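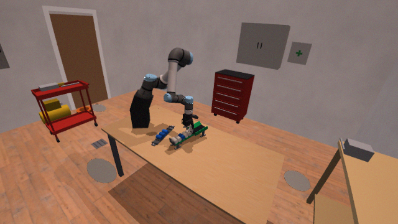 Teaching a Robot Arm to Sort Cylinders, One Run at a Time

21 Sep 2025

Eltell has a small office on the second floor of a former print shop in Bustamante. Most of the people in it spend part of the day picking up cylinders in a workshop that exists only on a server. The project is called Bindwood, and its purpose is to gather examples that a learning system can copy.

I talked with the engineer who runs the collection work. She started on Bindwood in April, after several years of writing motion code for packing lines.

"With the old way, you told the arm where to go," she said. "Now we show it. Somebody drives the arm through the task, the software saves everything, and that's one example. Then you reset and do it again."

The task involves blue and white cylinders, a green rack that holds them on their sides, and a gripper with two fingers. It came out of a conversation with Drumoser, a parts supplier that wanted to know how well a learned policy would handle small round stock. Drumoser doesn't get a finished product out of this phase. It gets a report and access to the recordings.

I asked why cylinders.

"They're annoying," she said. "You grab one a little off center and it turns in the fingers. A box forgives you. And when they're side by side you have to come straight down, or you hit the neighbor."

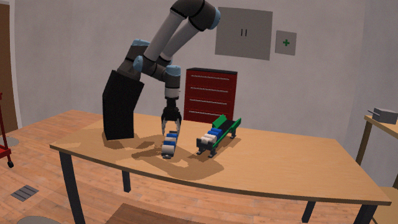 The gripper over the far end of a row of blue and white cylinders, with the rack to the right.

The first set of examples came to 300 runs. After review, 238 were kept. I wanted to know what happened to the others.

"Some were plain mistakes. The operator closed too early, or bumped the rack and kept going. Some were fine as far as the task went, but the arm wandered. It would go up, stop, think about life, and come down somewhere else. If you train on a lot of that, the policy learns to stop and wander too."

Not every mistake gets thrown out. If an operator misses a cylinder and then recovers cleanly, the run stays in and gets a label saying so. She said she argued for that rule early and is still glad she did - a policy that has only seen perfect runs has no idea what to do after a bad one.

There are 7 operators. Two had driven robot arms before. The others learned on the job, and each got a day of practice before anything they did was saved. They work in short sessions with a break between them.

"People get sloppy and don't notice," she said. "You can see it in the paths. The first ten runs are nice and tight, then they start cutting corners."

The room around the arm gets more attention than I expected. Eltell could have put the table in an empty gray box. Instead there is a red tool cabinet, a wall cabinet, a cart, a door and a second table off to the side. None of it is used in the task.

"The policy sees what the cameras see. If the background is always blank, it has never had to ignore anything," she said. "A real shop has stuff in it."

She was careful about how far that goes. Shadows in the simulator are softer than the ones in a shop with one bad overhead light, and contact between the fingers and a part is only as good as the physics settings. The team spent most of a month on friction alone. 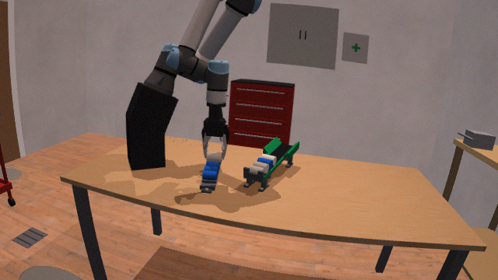
A stacked piece under the gripper: white cap, blue middle, black base.

Stacked pieces are in the recordings as well, and she said the operators like those least. The gripper has to be well lined up before the fingers close, and judging height on a screen is hard. One operator began checking the shadow on the tabletop to tell how low the arm was, and that tip has since gone into the practice notes.

I asked how many examples would be enough.

"I don't have a number. We train, we look at where it fails, and we go collect more of that. Right now it's weak at the back end of the rack, so that's what everyone is doing."

The next round of collection will take 6 weeks. The operators will start each run with the rack set at a different angle, and she has asked for two more days of practice time before it begins.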